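Packing staff at Cusmont publish their own view of the box-folding robot

September – for immediate release

The staff forum at the Cusmont mail-order depot has today put out its response to the Flallinar trial, under which a two-armed robot is being taught to fold and open cardboard cartons. The forum represents 77 people on the packing floor. It neither welcomes the trial nor asks for it to be stopped. It wants the claims made for it to be tested properly before anyone's hours are changed.

Odukoya, the firm supplying the system, has told staff that the robot will take over "the dull part of the job". Members point out that making up boxes is also the part of the job where people sit down, talk to each other and give their backs a rest after lifting. If that work goes, what is left of the shift is heavier. The briefing paper handed out by management does not mention this.

Nor does the forum accept that cardboard is simple. Cartons arrive damp, creased or badly cut, and a packer corrects for it by feel without stopping to think. The robot has to find the box, close two hard fingers on it and hope that the flap goes where the last one went. The fingers at Cusmont already carry scuffs and scratches, and the forum would like to know how often they will need replacing and out of whose budget.
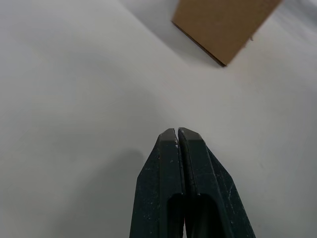 What staff are asking for

The forum has sent management a short list of requests. It wants the trial to run to at least 1,000 cartons, taken from ordinary stock and not picked out beforehand. Every dropped, torn or refolded box should be written down, along with each time a person has to step in. Those minutes should be counted as labour, which they are, and set against whatever saving is claimed.

It also asks that the two packers released to work alongside the robot be paid at the trainer's rate. They are showing a machine how to do something they learned over years, and at present they do it on a basic packing wage.

On jobs, the forum notes that Odukoya's material speaks of "freeing people for higher-value tasks". No such tasks have been named at Cusmont. Until they are, members will read the phrase as meaning fewer shifts, and they ask for a written promise that no contract will be cut while the trial is running or for six months afterwards.

Some members are more hopeful than others. Several with sore wrists would gladly hand over the folding for good, and the forum has said so in its response. Their doubt is about who gains from it – a lighter job on the same pay would be welcome, but a faster line with the same aches would not.

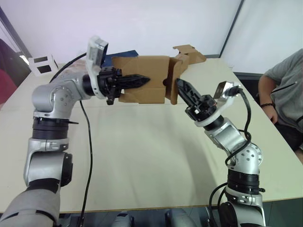
The two arms at work on a carton during the Flallinar trial at Cusmont.

The full response can be read in the depot canteen or requested from the forum by post. Management has been asked to reply in writing before the next stage of the trial is agreed.

Notes to editors

Flallinar is the name given to the carton-handling trial at Cusmont. The depot is run by Cloria, and the robot system is supplied by Odukoya.

The staff forum is elected by packing floor employees and is independent of both companies.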